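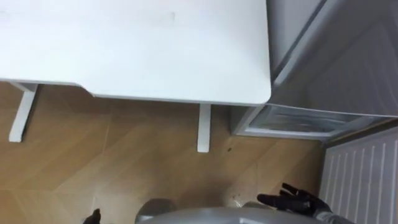
White desk, clear top. Good morning from over here!

Home Threads Replies About

Okay I have to tell you all about the woman at the Humphreys parking lot this morning because I've been smiling ever since (thread, sorry, it's a long one)

I'd pulled in for my iced coffee, same as always, grumpy as anything. I slept badly and I'd already decided the day was a loss. And there she was, walking laps around the outside of the lot in the brightest yellow rain boots I have ever seen. Not a cloud in the sky!

She had headphones on and she was singing. Out loud! I think it was a hymn, but she was doing it with a lot of hips, so who knows.

I sat there with my window down like a complete snoop. She came past my car, saw me looking, and gave me this huge wave like we'd known each other since grade school. I waved back so hard I got coffee on my skirt.

Then she stopped and told me she'd had knee surgery last September and could barely get to her own mailbox all winter. Her goal is 2,000 steps before breakfast. She was 200 short and she was NOT going home until she had them.

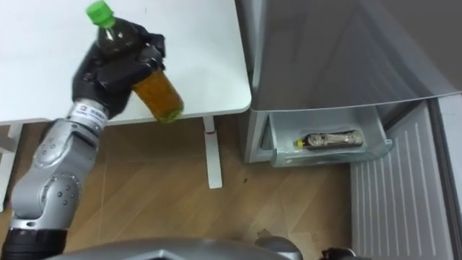
So of course I asked if I could walk the last bit with her. I don't do this! I am a person who hides in the cereal aisle when I see a neighbor. But I got out in my work shoes and off we went, past the cart return and along the hedge on the Lulton Road side.

She asked what I was looking forward to today and I couldn't come up with a single thing. She didn't make it weird. She said, "Well, pick something small and go get it." Then her watch buzzed and she threw both arms in the air and hollered, and a man loading groceries clapped for her.

I got to work 5 minutes late with coffee on my skirt and I felt wonderful. I still do.

My small thing, by the way, was calling my aunt in Boltel at lunch. I'd been putting it off for 2 weeks because I felt guilty about how long it had been (which is such a silly circle to get stuck in). She picked up on the first ring and talked my ear off about her tomatoes. Best lunch break in ages!

I never got the yellow boots lady's name. If you're in the Juvley area and you know her, please tell her the coffee skirt girl says hi and that I did my small thing.

Also, where does a grown woman buy yellow rain boots? Asking for me. Size 8, wide if they make them.

Okay, back to work. Tell me your small thing for today, I'm reading all the replies tonight!

Last updated: Jul 6, 2025

Contact | Back to top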